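Virnwood kitchen gallery, 25 September 2019

These pages show how we store the everyday things in the kitchen at Virnwood. The kitchen is small. It has one run of cupboards, a pantry 700 mm wide and not much bench between the sink and the stove. We began sorting it in May and have changed our minds a few times since then.

The gallery goes shelf by shelf, starting with the things used at every meal. Click through to the Kuusisto pantry pages if you want the measurements and the shelf plan.

**Oils, sauces and small jars**

Bottles and small jars used to live along the back of the bench, where they got greasy and were always in front of the power point. They now go in divided trays that lift out in one piece. The tray goes to the table at dinner and back to the shelf afterwards.

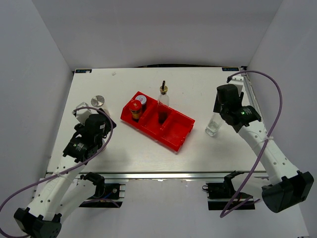

*Red divided tray with two small jars, a glass bottle with a pourer, and two compartments still free.*

The tray has four compartments in a row. Small jars share the end one, and the tall bottle gets its own so the pourer doesn't knock against anything. Red was the only colour Brerulard had left when we ordered. We would have picked white, but the red is easy to find on a dark shelf.

Anything with a pourer stays upright and is wiped around the neck before it goes back. We line the compartments with a folded paper towel when there is oil about, and change it when it looks tired. The trays wash up in the sink with ordinary detergent.

**Which jars go where**

Jars we open daily go in the tray. Jars we open now and then go on the second shelf of the pantry, labels facing out. Spare jars go up high, with the date of purchase written on the lid in marker. When a daily jar runs out, the spare comes down and goes on the shopping list the same day.

We keep 12 spares at most. Past that they end up two deep and we buy doubles.

**Glasses and lids**

Short drinking glasses are in the cupboard to the left of the sink, upside down on a rubber mat. They used to be above the fridge, and the shorter members of the household couldn't reach them.

Lids were the hardest part. Metal ones stand on edge in a Deltar rack inside the cupboard door, sorted by size from the hinge side. The rack has 11 slots and 9 are in use. Plastic lids are kept in a drawer with the containers they fit. Any lid without a container went to the recycling.

**Still to do**

The baking shelf hasn't been touched and the tea towels need a better spot than the oven rail. We also want a second tray for vinegars, probably one with wider compartments for the square bottles. The drawer under the stove sticks and will need planing before anything else goes in it.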